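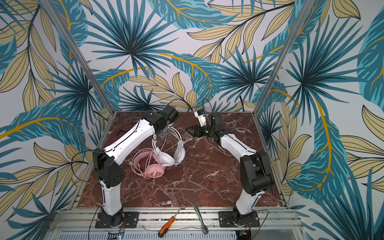 1/ Petit fil sur la latence Bluetooth des casques audio. On me demande souvent pourquoi le son arrive après l'image alors que la fiche technique annonce un codec « rapide ». Le codec n'explique qu'une partie du retard.

2/ La chaîne complète : tampon logiciel, encodage, mise en paquets, radio, retransmissions, tampon de réception, décodage, conversion. Chaque étage ajoute son délai. Le tampon de réception pèse souvent le plus lourd.

3/ Ce tampon absorbe la gigue. Trop court, le son coupe dès que la bande 2,4 GHz est chargée. Trop long, les lèvres décrochent. Le réglage est fait par le fabricant et rarement accessible.

4/ Côté vidéo, la plupart des lecteurs compensent en retardant l'image. En jeu ou sur un clavier MIDI, aucune compensation possible : on prend le retard entier.

5/ Pour mesurer chez soi : un clic bref, un micro contre l'oreillette, un second sur la sortie filaire, deux pistes, on lit l'écart. Faire 23 prises et garder la médiane. La première est à jeter, la liaison sort de veille.

6/ Kieran Whitlock me signale que l'égaliseur du téléphone modifie le résultat. Exact, à désactiver avant la mesure. Idem pour le son spatialisé.

7/ LE Audio raccourcit la trame, mais il faut que les deux extrémités le gèrent. Sinon, repli sur le mode classique, souvent sans avertissement.

8/ Mardi, la même chose avec la réduction de bruit active.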